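Puvau serving tray, three months in

I bought the Puvau in December after my old tray gave up halfway down the stairs with two full mugs on it. It cost me £49 from Sevent, and I've used it every day (mostly for tea, I'll admit).
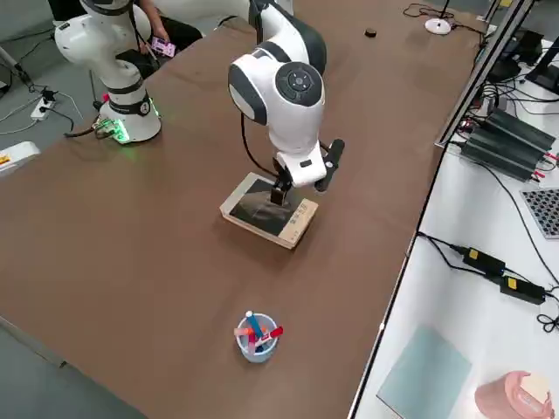
Looks and cleaning

It's a handsome thing! The dark top wipes down in seconds, though it does show every fingerprint.

Carrying it

The handles are a bit mean if you've got big hands. My neighbour Blagoje Kos can't get his fingers through at all – he just grips the sides.

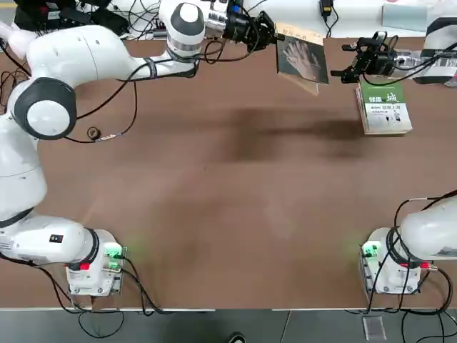

I keep mine on the kitchen table, where the felt feet have behaved so far. They stop it skidding and don't squeak. On a plain brown tabletop it looks smart enough to leave out, so I do.

Would I buy it again? Yes, though I'd wait for a sale.
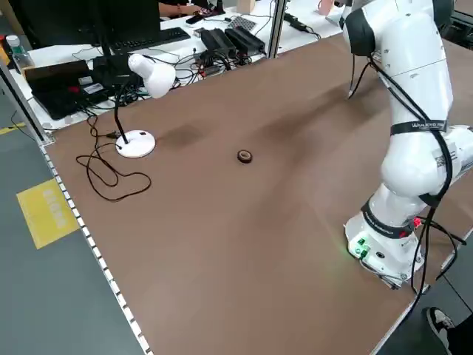

The Osagie one is lighter, but it flexes when you load up one end, and that put me right off.

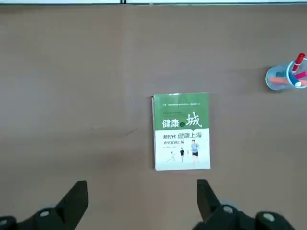 Four stars from me, and it'd be five with bigger handles.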